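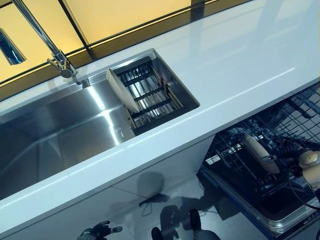 Sink with the rack in the right end, white counter, yellow panels behind.

Forum: Kitchens > Sinks and worktops
Thread: Rack inside the sink – keep it or take it out?

itacronin
Posted Apr 24, 2020
We've had this kitchen for 14 months and I still can't decide about the drying rack. It sits inside the sink cutout, at the right-hand end. I like having the counter clear. My sister says I gave up a third of my sink for a couple of plates. The fitter, Karagiannis, told us it lifts out for cleaning. Does anyone leave theirs out for good?

thinh_k
We took ours out after a week. Big oven trays wouldn't lie flat in what was left of the basin. If you have a dishwasher I don't see what the rack is for.

itacronin
We do have one, right beside the sink. But not everything goes in it.
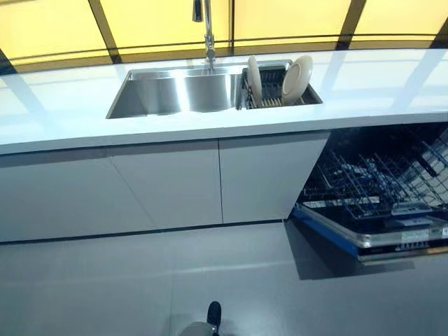

I stand plates in the rack when I only need them again at lunch, and the pans get washed by hand. Running the machine for two plates is silly.

Styliani S
Agree with Ita. Ours is a Fostel, same idea, and I use it every day. A rack on the counter leaves a puddle on white stone and then you get a ring.

thinh_k
You get a ring if you don't wipe it. A folded towel does the same job and goes in the wash. The Fostel one was $63 extra when we asked, too.

Styliani S
Ours came with the sink. And I don't want towels all over the place.
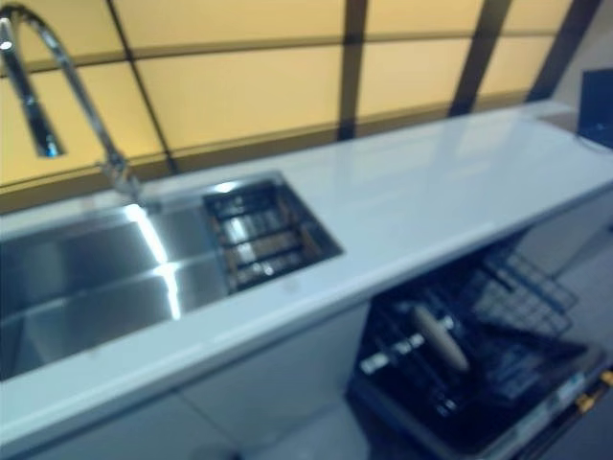
Dishwasher loading matters more than the rack, if you ask me. Ita, do you rinse first? With the door down and the upper rack pulled out, everything is one step from the basin, so I'd rinse on the left and load straight across. The drainer is between the two, and anything that can't go in the machine can stop there.

itacronin
That's pretty much how I do it. The part I don't like is cleaning under the bars. Crumbs get down there and I do it every 9 days or so, when I remember.

thinh_k
So that's another job the towel doesn't give you.

angeliki_v
Old toothbrush and dish soap. Lift it out on Sunday, five minutes.

itacronin
OK, it's staying in until May and then I'll try a few weeks without. Will post back.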